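About > Who We Are > Our Story

Hi, and welcome to Pandel! I started this little hat repair and cleaning business in March with a borrowed sewing machine and a big pile of caps my family wanted me to fix.

I'd always been the one people handed their sad old hats to, so it felt silly not to try (and my spare bedroom was full of them anyway).

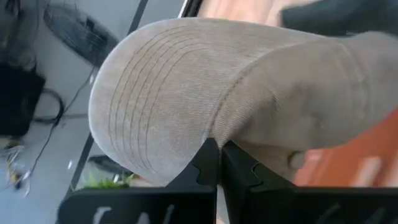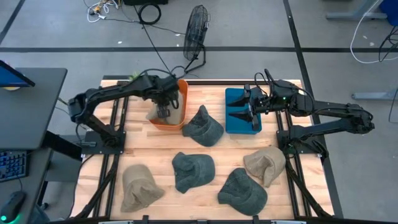
What we do

Mostly baseball caps, with a few sun hats and the odd wool beret. I re-stitch brims, replace sweatbands and get out stains that the washing machine only makes worse — please don't put your cap in the dishwasher either! I've fixed 167 so far and I still get excited when a box shows up.

Where to find us

The workshop is in Tallaro, upstairs from the Lekik bakery, so it smells like cinnamon until noon. If you can't make it in, mail your hat with a note telling me what's bugging you about it. Most repairs take 2 weeks, a bit longer if I have to order thread to match.

Coming up next is a beginner's sewing night, and I can't wait — bring a hat you don't mind practicing on!

211 shares | 2 comments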